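# About us

Drurnura is a suture practice centre in Salham. We make practice skin pads, we sell thread and needles for training, and we run stitching and knot-tying sessions for people who need to keep their hands in. Most of those who come to us are students, theatre staff and vets, and a few come back every term.

## How we started

The centre began as a workshop making practice pads for the college at Bukidcombe. The first ones were too stiff and tore when a stitch was pulled tight. We changed the mix several times before the college placed a proper order, for 60 pads. After that other places began to ask, and we took on the unit next door for teaching.

Last year we made 3814 pads. They are still poured, cured and trimmed on site, and each batch is stitched by one of us before any of it is sent out.

## What we make

Our main product is the Shojaei pad. It comes in a standard size and a half size, in three thicknesses. The half size suits people practising at home – it fits on a tea tray. Pads can be used many times if the stitches are spread out and the old thread is taken out cleanly.

We also supply:

- black and undyed practice thread, on reels or in cut lengths
- blunt and sharp training needles
- non-slip mats
- spare pads in boxes of 23 for teaching rooms

Orders of more than 1000 pads need a month's notice.

## Sessions

Open sessions run on Thursday from 6pm. You can bring your own instruments or use ours. Beginners start with simple interrupted stitches and move on to running stitches and knots when they are ready. Groups can book the room during the day, and we can send a list of what to practise beforehand.

Please leave used needles in the yellow tubs and put offcuts of thread in the bin by the door.

## Thread and pads

We keep our pads pale for a practical reason – thread has to be easy to follow. Learners lose track of a loop very quickly, above all when the thread passes between the jaws of an instrument and curls back over it. Black thread on a pale surface shows up well, even when the light falls only on the middle of the work and the corners are dark. The surface has a soft texture too, and we have kept that through every change to the mix. Sample pads can be collected from the Salham unit or posted on request.

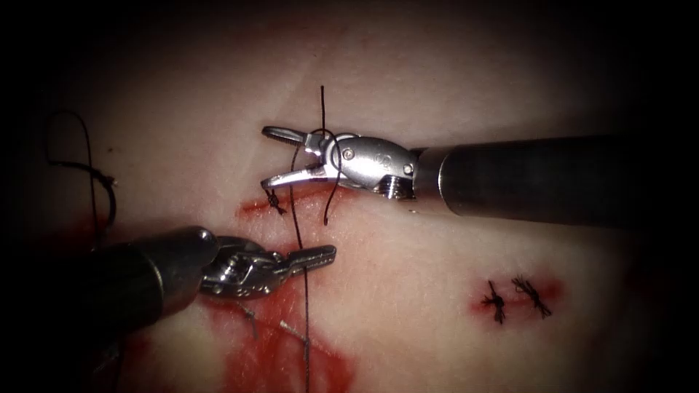
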